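Flimano tabletop arm kit: speaker notes
Elfriede Lehner, Stellham
Talk given 01/06/2023

Opening. Say who we are and why we bought one arm before ordering more. Thank Hartmut Heitmann for the loan of the bench in Urnemberg.

What you get. Arm, gripper, table bracket, power supply, and the Esteves control software on a one-year license. No mat and no fixtures. Budget for those separately.

Setup. Two people, one morning. The printed manual skips the homing step, so use the online version. Pause here for anyone who wants the link.

Daily use. We ran short pick-and-place jobs, around 200 cycles a day. Teaching a new position by hand takes 10 minutes once you know the menus. The software forgets the last speed setting when you restart it. Mention that we reported this in March and have no fix yet.

Work surface. Use a plain matte mat and tape the corners down. If the mat shifts, the taught positions are wrong and you start over. Begin with one small part in open space, then add the rest.

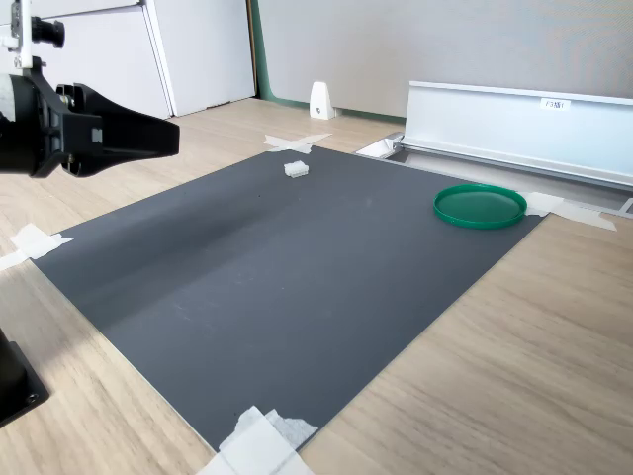

Support. Email only. Replies came within two days, and the answers were usable. Spare gripper tips are sold in packs of three.

Price. Show the quote. The second-year license is extra, so read that line out loud.

Our view. Good for training and light sorting. We would not put it on a production line. Take questions, then hand over to Hartmut for the demo.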